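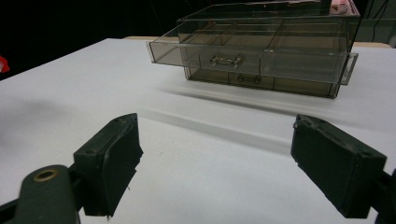
Photo: Dulce Mendoza

How to Get Water Rings Off a White Table

Wednesday, May 23, 2018

A white table is a fine purchase for people who never drink coffee. The rest of us learn to clean it. I've owned mine since a January sale in Jeltside, and it has met every mug in the house.

Before you start, find out what the top is made of. Painted wood, plastic and stone all want different treatment, and this page covers painted wood. If you have marble, close this tab and go be rich somewhere else.

Step 1. Wipe the table with a damp cloth and a drop of dish soap. Dry it. A surprising number of stains are just jam.

Step 2. Mix baking soda and water into a paste, two parts soda to one part water. Try it first on a spot your mother-in-law won't see.

Step 3. Rub the paste on the ring with a soft cloth, going with the grain. Use small circles only if the paint is too thick to show any grain. Go gently. You're after the ring and would like to keep the paint.

Step 4. Wipe it off and let the table dry for 70 minutes. I timed this once and have been stubborn about the number ever since.

Step 5. Still there? Repeat once. After that, stop and put a bowl on it.

Dark rings usually mean water got under the finish, and no paste will reach that. You'll need to sand and repaint, and I put that off for two years with the help of a large fruit bowl.

Coasters also exist. We own eight and they live in a drawer.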